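Why Does an Office Chair Have Wheels, Levers and a Back Full of Holes?

Have you ever sat in a grown-up's office chair and spun until the ceiling went blurry?
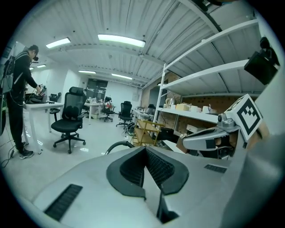

If you have, then you already know the best thing about an office chair, and you may be surprised to hear that spinning is only a small part of what it can do. A lot of thinking goes into a chair like that. Somebody had to wonder how long a person can sit before their back starts to ache, and what happens when they drop a pencil, and whether a tall aunt and a short uncle could ever share the same seat. So let's start at the floor and work our way up.

The feet and the wheels

An ordinary kitchen chair has four legs. Most rolling office chairs have five, spread out in the shape of a star. With four wheels, there are wider gaps between the legs, and if you lean toward one of those gaps the chair can tip more easily. Add a fifth leg and the gaps get smaller, so the chair stays steadier whichever way you reach.

The little wheels are called casters (say it like "CAST-ers"). Each one can roll, of course, but it can also swivel all the way around, and that's why you can scoot sideways toward the desk without picking up the chair first. Shopping carts have casters too. Next time you're at the store, push your cart backward and watch the front wheels turn themselves around!

The part that goes up and down

Under the seat of many office chairs is a tube called a gas spring. Inside it is gas squeezed into a small space, and squeezed gas always wants to push its way out again. When you pull the lever and there's no weight on the seat, the gas pushes the seat up. When you pull the lever while you're sitting down, your weight wins and down you go, nice and slowly. Let go of the lever and the seat stays where it is.

Try this at home with a bicycle pump, if a grown-up says it's okay. Put your finger over the end of the hose and push the handle. Feel it push back? Your chair works a bit like that.

The back with all the holes

Some chairs have a thick, padded back, and others have mesh, a stretchy material woven with lots of tiny holes. Your body is warm, and when you lean against a cushion for a long while, that warmth has nowhere to go. Mesh lets air move through, so your back stays cooler. It also gives a little when you lean on it, something like a very firm trampoline, and it follows the curve of your spine.

Armrests and headrests

Your arms are heavier than you might think. Hold both of them straight out in front of you and see if you can get to 40 seconds. Tired yet? Armrests carry that weight so your shoulders don't have to. A headrest does the same kind of job for your head when you lean back, and it's lovely for thinking.

Sitting well (and not sitting too much)

My niece Yichen Tan, who was 8 when she asked me the question at the top of this page, wanted to know if there was a right way to sit. Put your feet flat on the floor, or on a box if they don't reach. Scoot your bottom all the way back. Keep your elbows near the height of the desk — if your shoulders are up by your ears, the desk is too high for you.

And then, after a while, get up! Even the cleverest chair can't do your wiggling for you. Plenty of jobs are easier on your feet anyway, like sorting a pile of things on a desk or wrapping a big present.

Words to remember

Caster: a small wheel that can roll and swivel.
Gas spring: a tube of squeezed gas that helps lift a seat.
Mesh: material woven with lots of little holes.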